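Home & Household / Threads

Nana Nartey
October

I've been asked a few times how we got our household trash down, so I'm putting it in one thread. It's mostly boring habits. We're two adults in a small apartment, and the building charges by the bag.

Start by finding out what you throw away. I kept a notepad on the counter for 6 weeks and wrote down each thing as it went in. I expected packaging to be the worst of it. It was food. Rice, bread ends, half onions, and a lot of salad greens bought with good intentions.

Once I knew that, the greens were easy to fix. I stopped buying the big box. Cabbage keeps for weeks in the bottom drawer and does most of the same jobs. If I want lettuce I buy one head and we eat it in the next couple of days.

Bread goes in the freezer the day it comes home, sliced. You can toast it from frozen. We used to lose the last third of every loaf and now we don't lose any.
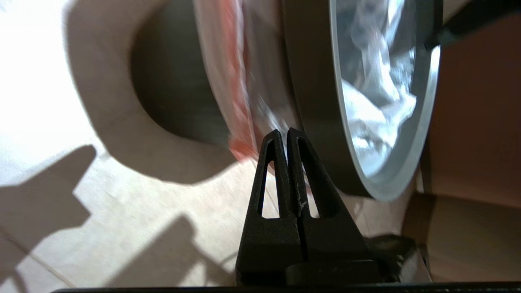

Leftovers were harder. Anything in an opaque tub got forgotten, so I moved everything to glass jars and put a strip of masking tape on the shelf at eye level. Whatever is behind the tape gets eaten first. Anselmo ignored this for a while and then started doing it without saying anything.

Tuesday is the night before pickup, so Tuesday dinner is whatever is left. Fried rice, soup, or eggs with things in them. Some of these dinners are not good. They still count.

On scraps: our city takes them in the green cart, but the building only got a cart last spring. Before that I kept peels in a bread bag in the freezer and walked them over to the community garden on Drukwood. If your building doesn't have a cart, ask the nearest garden before you buy a countertop composter. Most of them want vegetable scraps and will tell you what they won't take. Ours won't take citrus or anything cooked.

Next is bags. We bought trash bags on a roll for years. I don't know why, given that we had a drawer stuffed with shopping bags. The small bins get shopping bags now and only the kitchen bin gets a proper liner. A roll lasts us most of the year.

Check shopping bags for holes before you use one as a liner - hold it up to a window. The thin ones often split at the bottom corners. Those go back to the store drop-off if they're clean and dry. They don't go in curbside recycling here because they wrap around the sorting equipment.

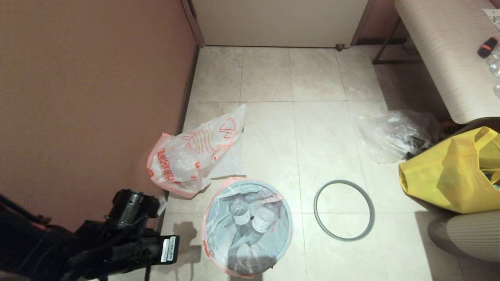
Round bin, beige tile, plastic bag on the floor.

Bin size matters more than I thought it would. We had a tall one in the kitchen and we filled it because it was there. I swapped it for a smaller one from Emberg, which cost 34 dollars secondhand with the lid. It fills up sooner, so I notice what's going in.

Keep a recycling bin right next to every trash bin, even in the bathroom. Ours were in different rooms and the cardboard tubes always went in the trash. A paper bag works fine. It doesn't need to match anything.

Rinse cans and jars at the end of washing dishes, in the water you've already used. They don't have to be spotless. Our hauler's flyer says "empty and mostly dry" and that's the standard I go by.

A few people asked about smell. Empty the bin before it's full if there's meat packaging in it, or keep the packaging in the freezer until pickup. Baking soda in the bottom helps a little. Washing the bin itself helps a lot more. I do mine in the bathtub once a month with dish soap and a brush.

Paper towels: we still buy them, for grease and for the cat. Everything else gets a rag. The rags are old T-shirts cut into squares and they live in the drawer where the paper towels used to be. The towels went up to a high shelf, and that did more than any amount of reminding each other.

As for money, our bag fees came to 76 dollars less than the year before. The food savings are bigger but I didn't track them well enough to give you a number.

I'll do a separate thread on getting rid of electronics and old paint. Anselmo Barros is checking the drop-off hours for me. If your city does it differently, reply with how, and please say which city.

Contact | © Nana Nartey | Back to top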